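The Last Reel at the Hardale

Violeta Aravena had promised her crew that the movie would cost them nothing but sleep, and by the end of June she had kept her word on both counts. There were five of them, if you counted her brother-in-law, who came mostly for the sandwiches, and they had spent every night of the shoot in the balcony of the old Hardale theater in Brenville, making a picture about a projectionist who won't go home.

She had written it at her kitchen table over one long winter, on the backs of utility bills, and it ran to 35 pages. Her sister said that was too short to be a movie and too long to be anything else. Violeta said it was exactly as long as the story, and went on typing, and burned the rice. 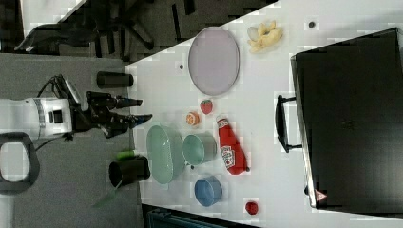
So what was the movie about, when you got right down to it? A man who has shown other people's stories all his life, and who wants, for one night, to be let into one of his own.

She had told it that way to old Mr. Liepiņa, who owned the building, and he had listened with his hat in his lap and then handed her the keys. He asked only that she be out by six in the morning and that she not touch the curtain, which had been his mother's pride and was held together now mostly by dust and good manners.

The trouble came on the last night, as it will. They had one scene left, the one where the projectionist threads the final reel and sits down in the front row by himself, and the actor, a retired mailman with a wonderful sad face, could not get through it. He tried it standing and he tried it sitting. He tried it with his glasses off. After 30 takes he put his head in his hands and said he was sorry, he was just a mailman, and she ought to have found somebody from the city.
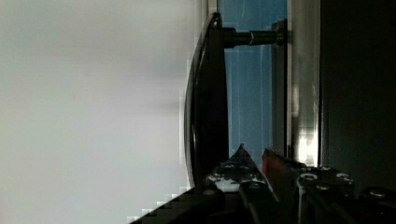 Violeta sat down next to him. It was nearly 3 in the morning and her feet hurt, and the lamp they had borrowed from the Prindia furniture store was buzzing like a june bug in a jar. She didn't say anything about the scene. She asked him what he used to think about on his route, all those years, going up one side of the street and down the other.

Well, he said, he used to guess at the letters. He never opened one, of course - he wanted that understood - but he would feel a thick one and think, that's good news, that's somebody's boy writing home at last. And he would walk a little slower past that house, in case they came out on the porch to read it.

She looked over her shoulder at her brother-in-law, who had put down his sandwich and, bless him, was listening too.
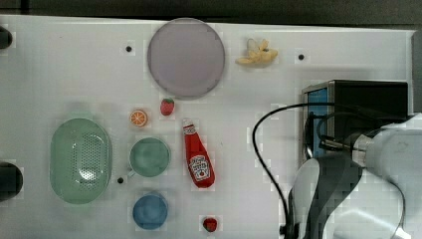 The mailman talked for a long while, looking up at the blank screen as though the houses were all lined up there, with their porch lights on. He talked about a woman who had waited for him at her gate every morning for a whole year, and about the morning she hadn't. When he was finished he wiped his nose and asked whether they ought to try it again now, because he thought he might be ready.

"No, dear," said Violeta. "Let's go get some breakfast."

They wound up the cables and swept the balcony, and she locked the big front doors behind them at a quarter to six, with the film under her coat, and the mailman walked ahead up Main Street, a little slower past every house.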